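4 Daily cleaning and disinfection of classrooms

This section covers the routine set-up and use of the Stivix dispensing unit and the Skirkard spray bottle in classrooms, offices and corridors. For kitchens and first-aid rooms, see section 6. For the cleaning of a room after a confirmed case of illness, see section 5. Do not use the steps below in place of those in section 5.

4.1 Before you start

Read the safety data sheet kept in the wallet on the door of the cleaning store. The sheet for the concentrate is printed on yellow paper. The sheet for the neutral detergent is printed on white paper.

Check that you have the following on the trolley:

Stivix concentrate, part 484, in the sealed container
Skirkard spray bottle, labelled and empty
Neutral detergent, ready mixed
Flat cloths, blue for desks and red for toilets
Nitrile gloves and eye protection
Bin liners
Room log and pen

CAUTION: The concentrate can damage the eyes. Wear eye protection whenever the container is open, including when it appears to be empty.

CAUTION: Do not mix the concentrate with bleach, descaler or any product not named in this guide.

4.2 Filling the spray bottle

1. Place the Stivix unit on a level surface next to a sink. The unit must not stand on the trolley while it is in use.

2. Connect the inlet hose to the cold tap. Hand-tighten the collar. Do not use a spanner.

3. Open the tap fully and check the collar for leaks. If water escapes, close the tap, remove the hose and inspect the washer. Spare washers are in the bag taped to the back of the unit.

4. Push the sealed container of concentrate into the cradle until it clicks.

5. Turn the selector to position 2. Position 1 is for floor solution and gives a weaker mix.

6. Hold the Skirkard bottle under the outlet so that the tube sits inside the neck. Press and hold the lever.

7. Release the lever when the liquid reaches the fill line. Wait for the tube to drain before you move the bottle.

8. Fit the trigger head and write the time of filling on the bottle label.

Note: Diluted solution keeps for 12 hours. Anything left in the bottle at the end of that period must be poured down the sluice with the tap running. It may not be topped up with fresh solution.

Note: If the liquid comes out clear instead of pale blue, the container is empty or has not been pushed home. Discard the liquid, refit the container and begin again at step 4.

4.3 Clearing the room

Surfaces must be clear before they are cleaned. Teaching staff are asked to leave desks clear at the end of the day, but the cleaner should allow time for rooms where this has not been done.

1. Open at least one window. Where windows do not open, prop the door and switch the extractor to high.

2. Put on gloves.

3. Remove loose waste from desks, sills and shelves. Leave pupils' work where it is, even if it is on the floor, and place it on the nearest desk.

4. Put chairs on desks only in rooms where the floor is to be washed. In all other rooms, push them under.

5. Lift the liner from each bin by the rim, press the air out gently with the top held away from your face, and tie it. Do not reach into the bag.

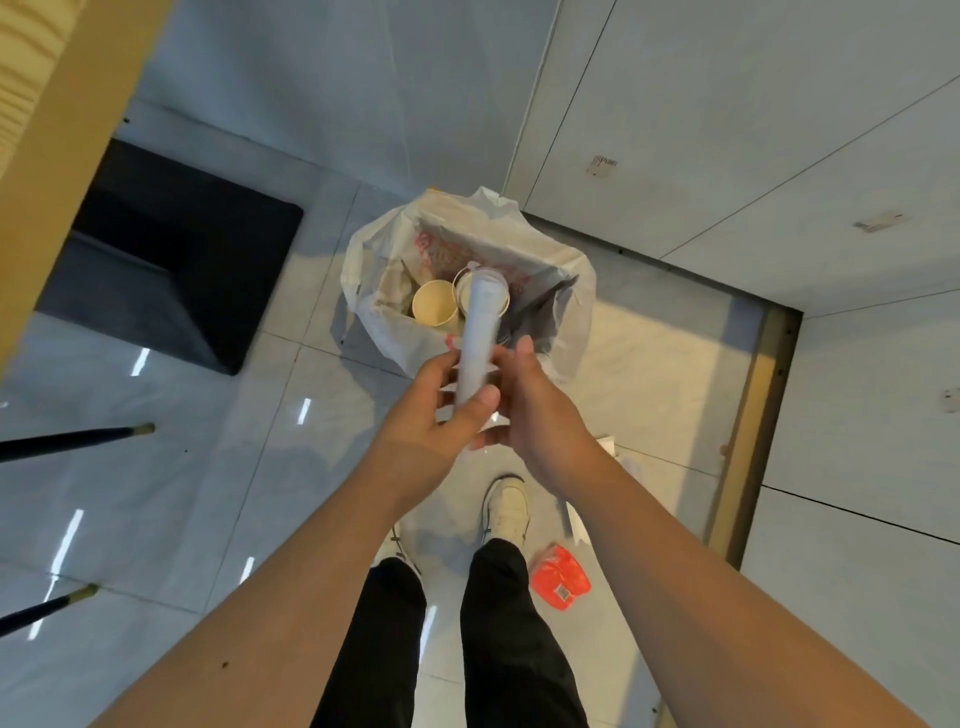 6. Fit a new liner and fold the rim over the outside of the bin. The fold should reach a third of the way down the bin so that it does not slip in when the bin is used.

7. Take tied bags to the trolley. Do not stack them on desks or leave them in the corridor, where they block the fire route.

CAUTION: Broken glass, blades and needles must not go into general waste. Use the rigid container on the lower shelf of the trolley and enter the find in the room log.

4.4 Cleaning touch points

Disinfectant works poorly on dirty surfaces. Each touch point is first wiped with detergent and then treated with the solution from the Skirkard bottle.

Work from the door inwards, in a clockwise direction, and finish at the door. The order is the same in every room so that a second person can take over part-way through.

1. Wipe the door handle, push plate and light switches with a blue cloth dampened with detergent.

2. Continue along the wall: window catches, radiator controls, blind cords, cupboard handles, taps.

3. Wipe the teacher's desk, followed by the pupils' desks and the backs of chairs.

4. Fold the cloth to a clean face after every 8 desks. When all faces have been used, put the cloth in the laundry bag.

5. Return to the door and repeat the circuit with disinfectant. Spray on to the cloth for switches, sockets and anything electrical. Spray directly on to desks and handles.

6. Leave the surface visibly wet for the contact time given in 4.5. Do not dry it by hand.

Note: Interactive boards, keyboards and tablets are not to be sprayed. Use the alcohol wipes supplied by the IT office and let the device dry before it is switched on.

Note: In rooms with soft furnishings, such as the reading corner or the library, keep the spray at arm's length from fabric. The solution can lighten some dyes.

4.5 Contact times

Desks, chairs and other hard furniture: 2 minutes
Door handles, push plates and rails: 2 minutes
Taps, flush handles and basins: 8 minutes
Hard floors, position 1 solution: 12 minutes

If the surface dries before the time is up, apply more solution and start the time again. This is most likely in warm rooms and on desks next to a radiator. A wetter cloth usually solves it.

Times in this table apply to solution mixed with the Stivix unit. Hand-mixed solution is not approved for use on site. If the unit is out of service, use the ready-to-use wipes and follow the time printed on the tub.

4.6 Consumables and waste at the end of the shift

1. Put used gloves, wipes and paper towels in a liner on the trolley. Used cloths go to the laundry and never into general waste.

2. Flatten cardboard outer boxes and place them in the recycling cage. Boxes with liquid on them go into general waste.

3. Rinse empty concentrate containers twice under the cold tap, refit the cap and return them to the Gistov crate. The crate is collected on the delivery run. Do not cut or puncture the containers.

4. Tie all bags before leaving the store. A bag should be tied when it is two-thirds full; an overfilled bag splits when it is lifted by the neck.
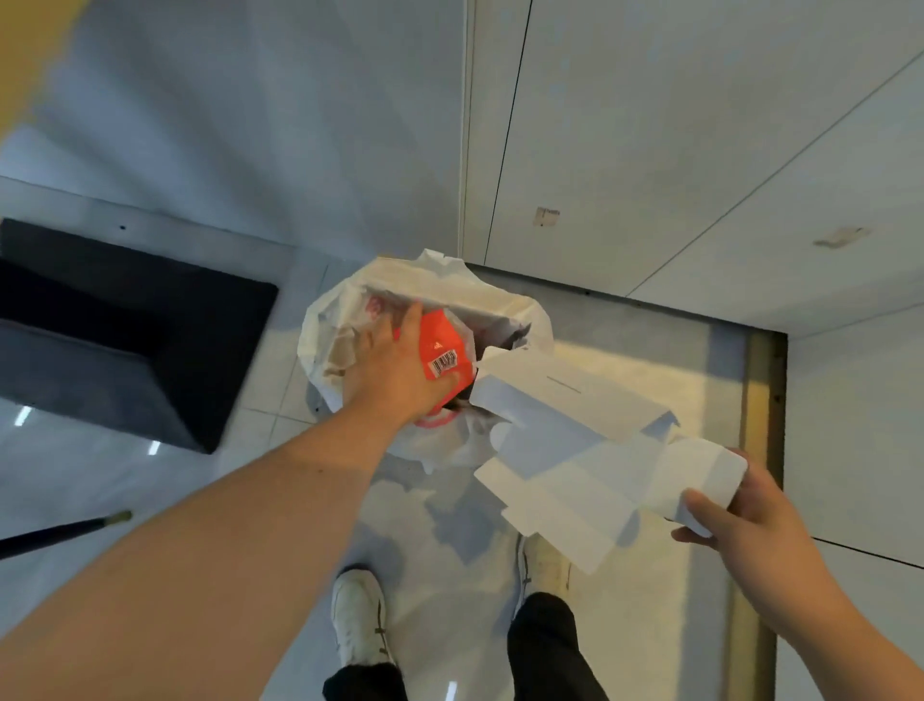

5. Carry bags to the outside bins one in each hand, held clear of the legs. Use the trolley if the route includes the ramp.

6. Lock the bin compound and return the key to the hook in the site office.

7. Remove gloves by peeling from the wrist, put them in the last open bin, and wash your hands with soap.

4.7 Shutting down the Stivix unit

1. Remove the container from the cradle and fit its cap.

2. Turn the selector to the mark labelled F (flush). Hold a bucket under the outlet and press the lever until the water runs clear.

3. Close the tap. Press the lever once more to release the pressure in the hose.

4. Disconnect the hose, drain it into the sink and hang it on the bracket.

5. Wipe the outside of the unit with a damp cloth. Do not immerse it.

CAUTION: Never leave the unit connected to an open tap overnight. The valve is not designed to hold mains pressure without supervision.

4.8 Filling in the room log

Complete one line per room before moving to the next. Entries made from memory at the end of the shift are not accepted.

Each line must show:

Room number
Time started and time finished
Solution used (position 1, position 2 or wipes)
Bin liners changed (yes or no)
Faults or missing items
Initials

If a room could not be cleaned, enter the reason. "In use" is sufficient where a club or parents' meeting was still going on. The room must then be cleaned before 7.30 the next morning, and a second line entered.

Completed sheets go into the tray in the site office. Sheets are kept until the end of the following January and then shredded.

4.9 Common faults

Lever is stiff or does not return
Close the tap and release the pressure. Flush with warm water, not hot. If the lever still sticks, take the unit out of use and attach the red tag.

Spray head drips
The seal is worn or has been fitted upside down. The flat side of the seal faces the bottle. Replace the head if the drip continues.

White film left on desks
Too much detergent. Wipe the desk with plain water, let it dry, and apply disinfectant again. Check that the detergent bottle has not been refilled with floor cleaner.

Strong smell in the room
Check that the selector is at position 2 and that the window or extractor is open. Leave the room if your eyes sting. Report the smell before going back in.

Container will not click into the cradle
The wrong product has been supplied or the collar is damaged. Only containers marked 484 fit the cradle. Do not force the container or remove the collar.

Floor remains sticky after washing
The mop head has been used with two products. Fit a clean head and wash again with position 1 solution only.

4.10 Who to contact

Faults with the unit, missing stock and damaged containers are reported to the site office. Leave the red tag on any faulty item and note the tag number in the room log.

Orders for concentrate, liners and gloves are placed by Leonora Marquez in the site office. Orders must reach her before noon to go out on the next Gistov delivery. The stock sheet is on the inside of the store door and should be marked when the last full box of any item is opened.

Splashes to the eye, burns and falls are entered in the accident book as well as in the room log. Rinse the eye with running water first and complete the paperwork afterwards.

New starters and agency cleaners must work one full shift alongside a trained member of the team before using the unit alone. The training record is held in the Ní Mhurchú building, ground floor, and must be signed by both people.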